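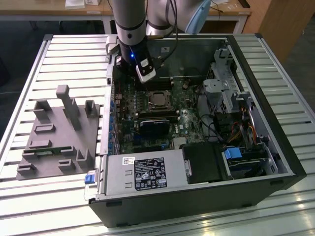
PRESS RELEASE | GROUND ENGINEERING

Turkwood introduces Tekico drainage composite for retaining walls and bridge abutments

Turkwood has added a new drainage composite to its range of products for earthworks and buried structures. Tekico is a sheet material that is placed against the back of a retaining wall, abutment or basement wall before the soil is filled in behind it. It collects groundwater and carries it down to a pipe at the foot of the wall. The product goes on sale to contractors and distributors in December.

Water is a common source of trouble behind retaining walls. When it builds up in the backfill, it adds to the load the wall has to carry, and many of the repairs that owners pay for in later years can be traced to drains that were too small, clogged with fine soil or damaged while the fill was being placed. The usual answer has been a vertical layer of clean gravel, often a foot thick or more, wrapped in a filter fabric. Gravel drains work well when they are built with care. They also use a lot of quarried stone, and the stone has to be trucked in, kept clean on site and placed in lifts along with the rest of the fill.

Tekico takes the place of the gravel layer. It has a stiff plastic core made up of raised studs, with a nonwoven filter fabric bonded to one face. The fabric lets water through and holds the soil back. The open space between the studs gives the water a clear path down. A flat edge along each side of the roll allows neighboring sheets to be overlapped and taped.

"Designers asked us for a sheet drain they could use on taller walls without worrying that the core would flatten over time," said Mariama Acheampong, product manager for drainage at Turkwood. "The studs on Tekico are shorter and set closer together than on our earlier sheet. The core holds its shape under long-term soil pressure, and that was the main thing we were after."

Two grades

The composite comes in 2 grades. The standard grade is meant for basement walls, planter walls and low retaining walls. The heavy grade has a thicker core and a heavier fabric, and is meant for bridge abutments, wing walls and tall cut walls where compaction equipment will be working close to the structure. The heavy grade is rated for a short-term compressive load of 4,000 pounds per square foot. Long-term design values are lower and depend on the height of the wall and the type of fill. They are given in the data sheet as a set of curves.

Both grades are supplied in rolls that two people can carry and hang without lifting gear. The sheets can be cut with a utility knife. On concrete they are fixed with washers and short pins above the waterproofed zone, or with a compatible adhesive where the membrane must not be pierced. The fabric side always faces the soil.

At the base of the wall the fabric is peeled back, wrapped around the collector pipe and tucked behind the core. Turkwood also supplies a preformed base connector for sites where there is no room for a round pipe. At the top, the core is closed with a folded strip of fabric so that loose soil cannot drop into the channels.

First use at Kwofie

The heavy grade has already been installed on the Kwofie road widening, where a hillside cut is held back by a line of cast-in-place concrete walls. The original drawings called for a gravel drain along the full length. Space behind the walls was tight, and the haul road to the upper benches was narrow and steep. The contractor proposed a change to sheet drainage during the review of the second wall, and the design team accepted it after checking flow rates against the groundwater readings.

The project used 2,000 square yards of the heavy grade across the three tallest walls. Obed Agyeman, the site engineer, said the main difference for his crew was in the order of work.

"With gravel, you bring up the drain and the fill together, and one is always waiting on the other," Agyeman said. "We hung the sheet first, inspected it, signed it off and then went ahead with the backfill. We did have to slow down near the wall and use the small plate compactor for the first couple of feet. The crew needed a day to get used to that."

Some early sheets were torn at the overlaps when angular fill was tipped too close to the wall. Those sections were patched with spare fabric before filling went on. Turkwood has since added a paragraph on tipping distance to the installation guide.

Laboratory testing

In-plane flow tests were carried out on both grades at the Iton soils laboratory. Samples were loaded between a rigid plate on one side and a soft foam layer on the other, to copy the way soil presses the fabric into the gaps between studs. Flow was measured at several pressures and slopes, and the loaded samples were then kept in place for a creep test lasting 61 days.

"The soft-side test is the one to look at," said Kjell Sandberg, who led the laboratory work. "Results between two rigid plates always look better, and they tell a designer very little about a drain with clay behind it."

Full results, including the rigid-plate figures, are printed in the technical file. Filter opening size and water permeability are listed separately for each fabric. Designers working with silts or gap-graded soils are asked to check the filter against their own grading curves or to send a sample to the Turkwood technical desk.

Design support and availability

A design note and a set of standard details for Tekico can be requested from the technical desk at no charge. The details cover wall tops, inside and outside corners, construction joints, weep holes, pipe penetrations and the connection to the base drain. Jhosep Paucar will handle design questions for highway and rail work. Questions about building basements and podium decks should go to Rami Harb.

Tekico will be stocked in both grades. Rolls should be stored under cover in their wrapping, and the fabric should be covered with fill within two weeks of being hung. The earlier Turkwood sheet drain will stay on sale while current stock lasts, and projects that have already specified it will be supplied through to completion.

About Turkwood

Turkwood makes drainage, separation and erosion control products for roads, railroads, building sites and landfills. Its products are sold through distributors and directly to contractors.

Media and technical contact: Mariama Acheampong, Product Manager, Drainage, Turkwood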